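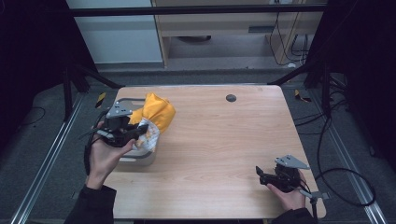 그림 3-1. 나무 탁자 위의 금속 용기와 천

## 3. 목재 오르내리창의 사용과 관리

이 장은 Vallton 제분소 건물의 서쪽 동에 입주하신 분을 위한 것입니다. 동쪽 동의 창은 개조 공사 때 철제로 바뀌었으므로 4장을 보십시오. 서쪽 동의 창틀과 유리는 대부분 처음 지을 때의 것이고, 보존 등록의 대상입니다.

### 3.1 처음 창을 열 때

1. 가운데 잠금쇠를 왼쪽으로 끝까지 돌립니다.
2. 양쪽 추줄이 도르래 홈 안에 있는지 눈으로 확인합니다.
3. 아래 창의 손잡이 두 개를 동시에 잡고 천천히 올립니다. 한쪽만 잡고 올리면 창이 기울어져서 틀에 걸립니다.
4. 창이 움직이지 않으면 힘을 더 주지 말고 3.3으로 가십시오.
5. 환기할 때는 위 창을 40 mm 정도 내린 위치에서 멈춤쇠를 끼웁니다.

> **주의:** 추줄이 끊어진 창은 갑자기 떨어질 수 있습니다. 창 아래의 문턱에 손을 올려놓지 마십시오.

### 3.2 정기 손질

손질은 일 년에 한 번, 4월에 하는 것을 권합니다. 비가 온 다음 날은 피하십시오.

1. 부드러운 솔로 홈의 먼지를 텁니다. 진공청소기를 쓰는 경우에는 솔이 달린 흡입구를 끼웁니다.
2. 물을 적신 후 꼭 짠 천으로 목재를 닦고, 바로 마른 천으로 한 번 더 닦습니다.
3. 홈의 안쪽 면에 Bevex 왁스를 얇게 바릅니다. 추줄에는 바르지 않습니다.
4. 창을 위아래로 7번 움직여서 왁스를 고르게 폅니다.
5. 퍼티에 금이 보이면 창 번호를 적어 두십시오. 창 번호는 틀의 오른쪽 아래에 새겨져 있습니다.

> **참고:** 옛 유리는 표면이 고르지 않고 작은 기포가 있습니다. 이것은 결함이 아니므로 교체 신청을 받지 않습니다.

> **주의:** 실리콘 스프레이와 사포는 사용할 수 없습니다. 아래층의 옛 페인트에는 납이 들어 있을 수 있습니다.

### 3.3 창이 걸렸을 때

1. 잠금쇠가 완전히 풀렸는지 다시 확인합니다.
2. 틀과 창 사이의 틈에 얇은 플라스틱 주걱을 넣고, 페인트가 붙은 곳을 찾습니다. 칼은 쓰지 마십시오.
3. 붙은 곳이 한 군데이면 주걱을 조금씩 움직여서 떼어 냅니다.
4. 두 군데 이상이면 작업을 멈추고 관리실의 Feng-yi Au 씨에게 창 번호를 알려 주십시오.

### 3.4 수리와 허가

추줄 교체와 퍼티 보수는 관리실이 Heveo 목공소에 맡깁니다. 입주자가 비용을 내는 것은 유리가 사용 중에 깨진 경우뿐입니다. 창틀의 색을 바꾸거나 안쪽에 덧창을 다는 공사는 미리 서면으로 신청해야 합니다. 신청서에는 치수를 적은 도면 한 장과 창의 사진을 붙이십시오. 폭이 1,000 mm를 넘는 창은 보존 담당 Coralie Ruddock 씨가 현장을 본 후에 답을 드립니다.

덧창의 고정 나사는 원래 창틀에 박지 말고, 벽 쪽의 새 목재에만 박으십시오. 나사의 위치는 부록 2의 도면에 있습니다.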